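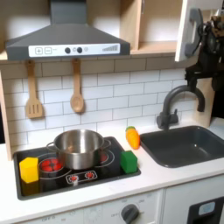 Play kitchen, hood and wall cabinet.

I picked apples for five hours at an orchard outside Drestholm in September, and I want to write down how it went before I forget the useful parts.

The orchard has 14 rows open to the public and more behind a fence that are picked by crew and sold to grocery stores. You pay by weight when you leave. They hand you a canvas bag and a paper map at the gate. The map is wrong about where the Sastry trees are. It puts them in row 9, but they're in row 11, past the pump house.

Sastry is the variety I went for. It's a small, hard apple with yellow skin and a red cheek on the side that got sun. It isn't very good off the tree. After three or four weeks in a cold garage it gets sweeter and the flesh loosens up a little. I bake with it through the winter.

Trí Mạc runs the public side. He told me they lost a lot of bloom to a late frost, mostly in the low rows by the creek. The crew picked 3,497 bushels last year and 2,270 this year. The upper rows looked normal to me. In the low rows there were trees with six or seven apples on them and nothing else.

I asked him how to tell when a Sastry is ready. He said to cup it, lift, and roll it up toward the branch. If the stem lets go, take it. If you have to pull, leave it. I had been twisting them for years and breaking off the spurs, so I was taking next year's fruit along with this year's. I picked more slowly after that.

Other things to know if you go:

- Get there before 10 a.m. The lot is small and people start parking on the road.
- The grass is long between the rows and soaks your shoes.
- Check the ground side of any apple that touches another one. That's where the worms get in.
- There's no cash machine, and the card reader quit twice while I was in line.

I also bought a half peck of Florkthorpe, a cooking apple I hadn't tried. Raw, it's sour enough that I didn't finish the first one. I made a pan of sauce from it with no lemon and less sugar than usual, and it broke down in fifteen minutes.

The Sastrys are in the garage in two crates, one layer deep, with newspaper between them. I threw out one with a soft spot this morning. I'll cut the first one in October.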